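Home | Guides | Tooling | Notes | About

Aligning two gripper streams before training

4 min read

Voltari's importer assumes both hand-held grippers started recording together. They didn't. Fix that first, or your policy will learn to plug things in slightly before the plug arrives.

1. Load the session and print the first timestamp from each stream.
2. Find an event both cameras can see. Plug meeting power strip is a good one, being hard to argue with.
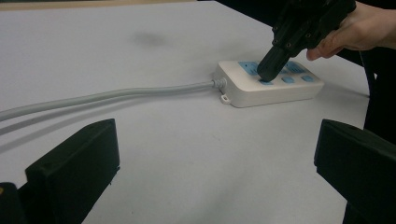
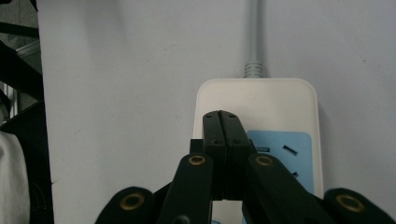
3. Enter the difference in milliseconds as stream_offset. Ours was 114. The sign matters, and you will get it wrong once.
4. Run the check again. Anything under 7 is fine.
5. Export with --strict, which drops unmatched frames and complains about each one individually.

If the offset creeps during a long session, you have clock drift, and one number won't save you. Set an offset at each end and let the importer interpolate.

Contact | © Clekden Tooling Notes | Back to top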